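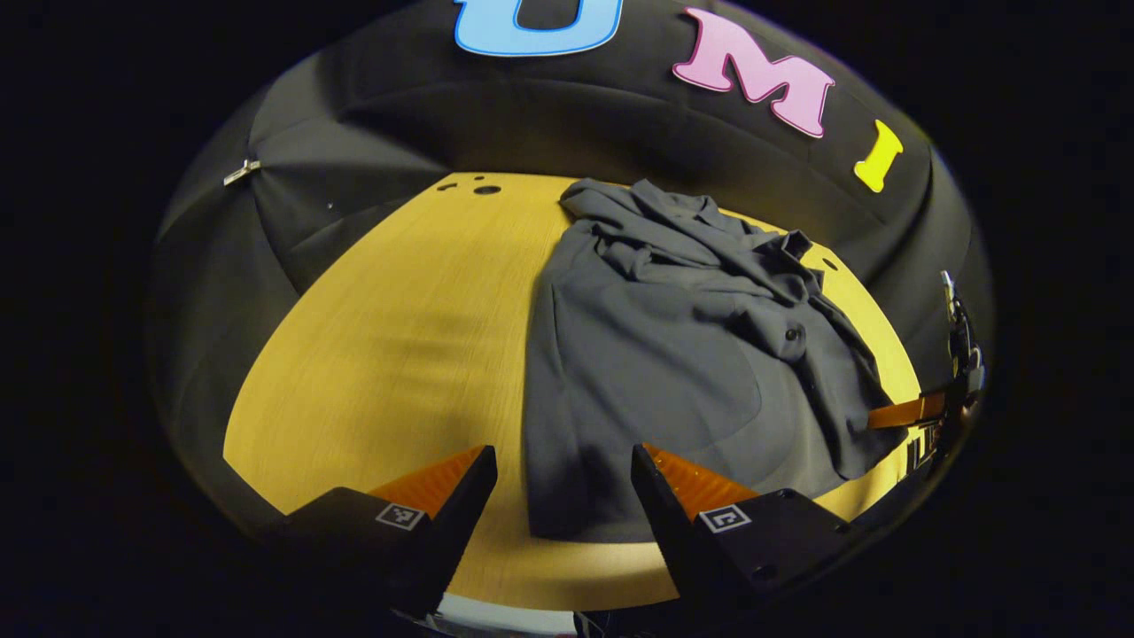 3.2 Starting states for the shirts

Figure 4. A dark gray button-up shirt on the round table before folding, collar end bunched toward the back.

I'll admit I spent way too long on this part of the study. Most of the folding papers I read start from a shirt that's already flat, and I don't know anyone whose laundry looks like that. So we wanted our shirts messy, but messy in a way we could repeat - and that's harder than it sounds!

What we settled on is pretty simple. You hold the shirt by the collar, let it drop, and leave it alone. We call the result a "heap start" if the collar end lands in wrinkles, like the one in Figure 4, where the top is all twisted up and the lower body spreads out into a smoother panel that hangs a little over the near edge. I like this kind of start because it gives a folder two very different jobs on the same shirt. The front panel hardly needs anything. The collar has to be dug out and turned the right way before any fold makes sense.

We used 19 shirts and dropped each one 30 times, and we threw out a drop only if the shirt slid all the way to the floor. A bit of overhang was fine (real tables are small, too).

Buttons turned out to matter more than I'd guessed. In the figure you can pick out two on the front, and people folding from a heap told us they looked for the buttons first, then worked up to the collar. Dark buttons on dark cloth slowed them down - almost 6 seconds per shirt compared with the light ones. We come back to that in Section 5, along with the sleeves.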